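Workshop notebook, craft room
2/12/18
Button jars and the ribbon rack, second go

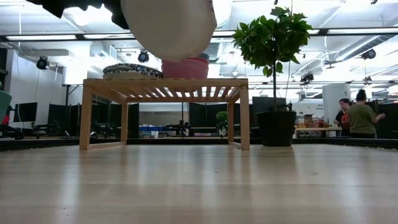

Carried on with the jar lids this morning. The Stirnix glue had gone stringy in the tube, so I cut the end off and squeezed out what was left into a saucer, enough for two lids. Felt circles went on first, then the ric-rac round the rim. The green felt frays more than the cream and I'd not buy it again. For the ribbon rack I want the top done the same way as the little slatted bench, with parallel slats and a gap between each, so the ribbon ends can drop through and hang underneath. A rail low down between the legs would be worth copying too, as the last rack wobbled every time someone pulled on a reel. Pale wood, no stain.

Sorted the Colby tin after that. 721 buttons, counted twice because I want to split them evenly between the jars and the gift bags. Most are shirt buttons. Put 56 of the good ones by, all with shanks, for the cushion fronts. The rest went back by colour, except the greys, which I left mixed.

Tried the Clonirex varnish on a scrap of the slat wood. First coat dried patchy at the ends where I hadn't sanded. Second piece, sanded properly, came up better but a shade yellower than I wanted. Might go back to wax. Leave both scraps on the sill till the end of the week and look again in daylight.

Slat spacing: laid a few strips out dry with a pencil between them as a spacer. Wide ribbon bunches up in a gap that size. Narrow ribbon is fine. Next try is with the fat marker pen. Overall length of the rack to be 300 mm so it fits the shelf over the sewing table.

Barua order still short of the wired ribbon. The rest of the parcel is in the blue crate, please don't open the velvet, it's for the wreaths.

The jar we painted in July has started to flake near the base. Didn't wash the glass before painting, I think. Wash the new ones with hot soapy water and leave them overnight before anything goes on.

To get: glue, sandpaper (fine), fat elastic bands for holding the lids while they set.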